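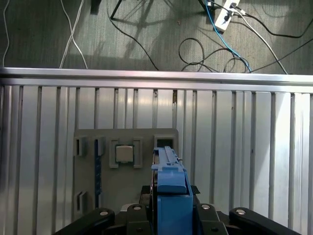
A gray board of sockets and clips, with cables on the carpet beyond.

Search Clurnia Opinion Go

In Praise of the Visible Cable

26/11/2025
By the Halliday column desk

I have read 346 words of advice this week on hiding my cables, and I'd like those words back. The Brodell catalog sells a box for them. It has a lid, and the lid has a leaf on it. You put the power strip inside and pretend your lamp runs on good intentions.

I prefer a workroom where the white power strip sits out on the carpet and the cords wander off as they please. A blue one going one way, a black one in loops, and anybody with eyes can follow them. In October I spent an evening unboxing, unclipping and unsleeving my own desk to find out which plug belonged to the printer. It was the one I'd already ruled out.
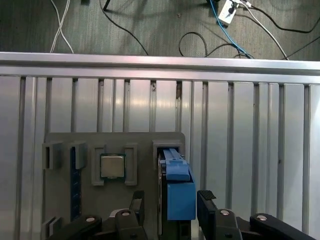
The same goes for the inside

Computers used to come apart without a fight. Open an old tower and there's the hard drive in a bright blue caddy, wires in red and orange, a barcode label stuck on the board. Somebody chose that blue so you'd know where to put your fingers — or so I like to think. My current machine is a slab, sealed like a jar of pickles, and Dresunance Repair wanted 200 dollars to look at it. Looking was the whole service. 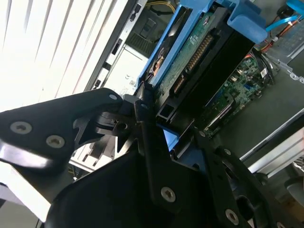 One reader writes that I am being sentimental, that towers were loud and ate shins, and that the leaf box has kept a puppy alive for 3 years. Fine. The puppy may keep its box. I'm leaving my cords on the floor, and I'd still like a lid I can take off with a screwdriver.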